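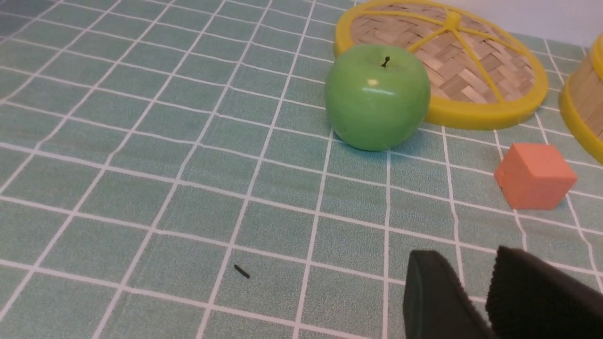
By Ebise Tilahun
November

About Alemayehu Basketware

Alemayehu Basketware supplies bamboo steamers, lids and small storage baskets to kitchens, schools and shops. The company was started by Gebremedhin Wolde in a rented unit in Ekcombe and now has a staff of 10. We buy finished baskets from workshops, inspect them, grade them and ship them. We do not weave on site, apart from minor repairs to lids.

The current list carries 547 items. Most are variations on a few basic forms: round steamer, round lid, deep basket, tray. Customers usually know the form they want and need help with the size and the rim. Eyerusalem Jemal handles those inquiries and keeps the size chart up to date.

Rims and bands

A plain bamboo rim is traditional and still accounts for a large share of orders. The colored rim range was added at the request of schools, which wanted baskets that could be sorted by color at the end of a lesson. Yellow is the standard color. On a yellow-rim steamer the body is woven bamboo with a band at the rim and another at the base, and the floor is slatted so that steam can pass through. The matching lid has yellow spokes running out from the center over the weave. A lid will sit flat on a table with the woven side up or down, but should be stored rim down.

We hold 400 steamers in the colored range at any one time, and 300 lids. Lids are also sold separately, as they tend to wear out first.

How we check stock

Every delivery is sampled at the inspection table. The table cover is printed with a square grid, which gives a quick reference for whether a rim is round. Loose objects of different shapes are then placed in the basket and taken out again: fruit, balls, small cubes. An apple shows whether the floor slats give under a modest weight.
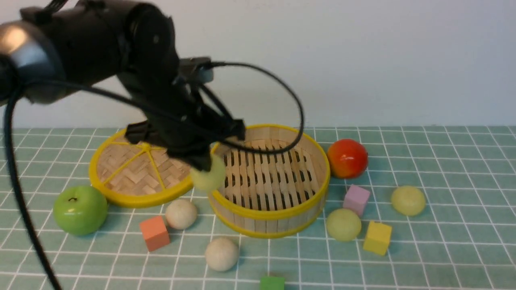

A ball will roll to the low side if the floor is not level, and a cube will catch on any slat that stands proud of its neighbors. Ciarán Noonan wrote the procedure and revises it once a year. Baskets that fail go back to the workshop with a note of the fault — most often a loose band or an uneven slat.

Lids are checked for gaps in the weave and for movement at the center of the spokes. A lid that rocks on a flat surface is rejected.

Sales and delivery

Trade orders are packed in Ekcombe and collected by Uvska, our carrier, in the late afternoon. Kidus Tamiru is the contact for trade accounts and for school orders. Replacement lids can be ordered by diameter, measured across the outside of the rim. Samples of the colored range are sent on request and may be kept for 10 working days before return or purchase.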